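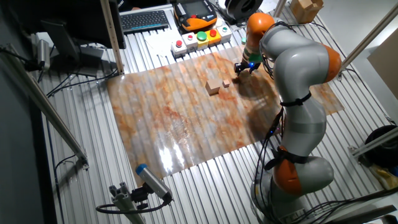 June 2022

I had planned to spend the evening on the post I promised in May, the one on getting the two cameras to agree with each other about where the table is. What I did was redo the cable on the arm. Again. I'm writing it down mostly so that the next time I get clever I can come back here and be told off.

The symptom was the wrist. Every so often, on a long move with a lot of rotation at the end, the arm would stop dead and the pendant would report a protective stop. Clear it, run it again, fine. Run it 33 times, fine. Go and make coffee, and it's stopped. I spent two nights blaming my motion code, which usually deserves it, before I thought to jog the last joint slowly to its limit and just watch the cable. It went tight as a guitar string a good way before the joint got where it was going.

So, straps. The arm came to me with zip ties, all of them pulled down by somebody with strong hands and a grudge. Zip ties are wonderful on things that don't move. I cut them off and went to black straps, two of them: one around the middle of the long link, one down low just above the joint near the base. Between them the cable lies along the arm. Near the bottom joints it hangs in loops that look like I quit halfway through, and I've stopped being embarrassed about them. The slack has to live somewhere.

My procedure, if it deserves the word:

1. Drive the arm to the ugliest pose you will ever ask of it. Your home pose is a liar.
2. Lay the cable along the arm by hand, starting at the gripper end, with no straps on at all.
3. Put on the lower strap first, loose enough that you can still pull cable through it.
4. Do the same at the upper link.
5. Jog every joint to both ends of the range you use, at a crawl, with a hand near the stop.
6. Feed slack toward whichever end complained, then cinch.
7. Do step 5 again. You'll want to skip it. I skipped it in May and bought a new gripper cable from Vanico.

The replacement is 2000 mm long, and the old one was a bit shorter, and I would like credit for having measured before ordering this time. Vanico wanted more for the connector than for the cable. Flista had the same connector for less but couldn't say when they'd have it, so Vanico got my money and I got a box big enough to ship a toaster in.

With the cable sorted I went after the other nuisance, the mat. I run the block tests on a glossy marbled sheet, orange and cream, bought under the name Türkmen from a shop that sells it for lining shelves. I like it a lot. It's there to be a difficult background, and it's very good at its job, partly because light brown blocks on orange swirls are a mean thing to do to a vision system and partly because it's shiny. There's a patch on the left where the overhead light comes back as a solid white blob. Put a block in there and the detector gets philosophical.

It's also thin. The slats of the table print through as ridges, so the surface has a faint corduroy to it. The small cube is the one I worry about on that. I've thought about putting a board under the sheet, but then the height changes, and then I'm teaching every position again, and I've met me.

What I did do was move the light a little and re-teach the approach height, which had been set by eye on some earlier, more optimistic night. I put the gripper over the mat, came down in small steps on the pendant, and slid a piece of paper under the fingers until it dragged. Then back up 8 mm, and save. It takes no time, and I'd put it off for weeks.

I left the row of push buttons at the back alone. They belong to the Laltach job, a button-pressing routine that's its own sad post, and the yellow one is currently not speaking to me.

Then I set it running, cube up, cube down, with the wrist turning as far as I'd let it. It did 518 cycles before I got bored and shut it off to go to bed. No protective stops. I checked the straps afterward and the lower one had crept down a little, so I've put a pencil mark on the arm to see if it keeps going.

Camera post next. Probably.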